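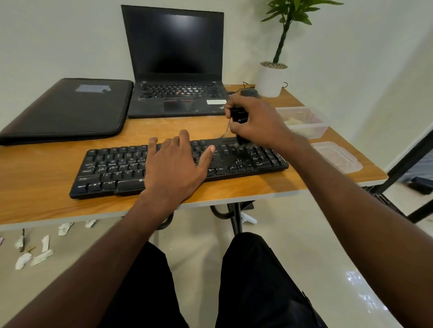 본 점검표는 그리퍼 비교 시험에 앞서 작업석, 제어기 및 카메라의 안전 상태를 확인하기 위하여 작성한다. 비교 대상은 Bundiver 2지 그리퍼와 Cendberg 흡착식 그리퍼이며, 두 기종 모두 동일한 암에 장착하여 시험한다. 작업석 점검에는 책상 위의 노트북, 외장 키보드, 유선 마우스와 그 케이블이 포함되며, 노트북 뒤쪽으로 지나가는 케이블의 경로도 확인 대상으로 한다. 책상 위 식품 용기와 바닥의 휴지 조각은 시험 개시 전에 치우도록 한다.

점검일: 2026년 8월 26일
점검자: 현태양
입회자: 한미경, Said Nasr
승인자: 연우진
문서 번호: 2906

1. 작업석 및 주변

1-1 통로 및 바닥 정리 상태
판정: 조치 필요
의견: 휴지 조각을 수거할 것. 타일 바닥이므로 액체를 흘린 경우 즉시 닦고 시험을 중지한다.

1-2 책상 위 음식물 반입
판정: 부적합
의견: 용기를 휴게실로 옮긴 후 재확인한다. 지난 3월 점검에서도 같은 지적이 있었음.

1-3 입력 장치 케이블
판정: 조건부 적합
의견: 마우스 케이블이 키보드 위에 걸리지 않도록 정리한다. 암 구동 중에는 마우스를 책상면에 두고 사용한다.

1-4 입력 장치 청결
판정: 조치 필요
의견: 노트북 손목 받침과 외장 키보드 우측을 마른 천으로 닦을 것.

2. 암 및 그리퍼

2-1 비상정지 버튼 작동
판정: 적합
의견: 3회 시험하여 모두 정상 정지함. 입회자 한미경 확인.

2-2 그리퍼 체결 볼트
판정: 적합
의견: Bundiver 기종은 교체 후 풀림 표시선을 다시 그었음. Cendberg 기종은 어댑터 판이 달라 체결 순서를 혼동하기 쉬우므로 작업 지시서를 암 옆에 비치한다.

2-3 파지력 상한 설정
판정: 조건부 적합
의견: 상한은 32 N으로 한다. Bundiver 기종의 설정값이 제어기 재기동 후 초기값으로 돌아가는 현상이 확인되어, 재기동 시마다 값을 다시 읽고 기록한다.

2-4 공압 호스 및 진공 누설
판정: 적합
의견: 특이 사항 없음.

3. 제어기 및 카메라

3-1 Gosling 제어기 통신 두절 시 정지
판정: 적합
의견: 통신선을 분리한 상태에서 암이 정지함을 확인하였음.

3-2 Lendalent 카메라 고정 및 시야
판정: 조치 필요
의견: 고정대가 손으로 밀면 움직임. 재고정 후 보정을 다시 실시하고, 보정 전 기록은 비교 자료에서 제외한다.

3-3 소음
판정: 적합
의견: 진공 펌프 가동 시 83 dB. 펌프 측 작업자는 귀마개를 착용한다.

종합 의견
1-2항 및 3-2항의 조치가 완료될 때까지 비교 시험을 보류한다. 조치 결과는 현태양이 사진과 함께 제출하고 연우진이 승인한다. 기종별 시험 순서는 Lorraine Parsons가 작성한 계획서를 따르되, 그리퍼를 교체할 때마다 2-2항과 2-3항을 다시 점검한다. 계획서 개정본은 아직 접수되지 않았음.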